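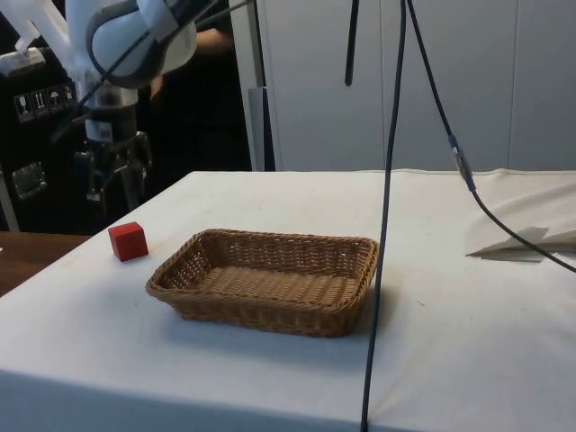
Toy blocks are small solid pieces, most often cubes or longer bricks, that children stack, line up, knock over and stack again. They are among the oldest playthings still found in nearly every home with young children, and they have changed surprisingly little over the years. Sets differ a good deal in size and finish, but the plain painted cube remains the piece most people think of first, and red has long been a favorite color for it, as with the small red cube on the table. Children usually begin by carrying blocks from place to place, then make rows and low towers, and only later come to bridges, where two blocks hold up a third.

In the town of Fedadton, block making was for many years a household trade, and families there still speak of it fondly. The local workshop, Skimby, sold its blocks in sets of 4 sizes, each one twice as long as the one before, so that a child could swap two short pieces for one long one without spoiling a wall. A full nursery chest held 883 pieces – a generous number, and no small thing to tidy up at the end of an afternoon! Smaller boxes, meant for a single child, held up to 9. 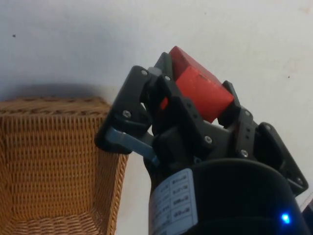 Why do the edges of painted blocks wear before the faces do?
Edges and corners take most of the knocks when a tower falls, and the paint tends to lie thinner there to begin with.

Storage varies from family to family. Some keep their blocks in a fitted tray, where every piece has its own spot, while others are happy with a basket or a deep drawer and let the children dig. The Jorer pattern of tray, named for the street where it was first sold, has a sliding lid that can be turned over and used as a flat base for building – a welcome touch in rooms with thick carpet.

See also: Building sets; Nesting toys; Stacking rings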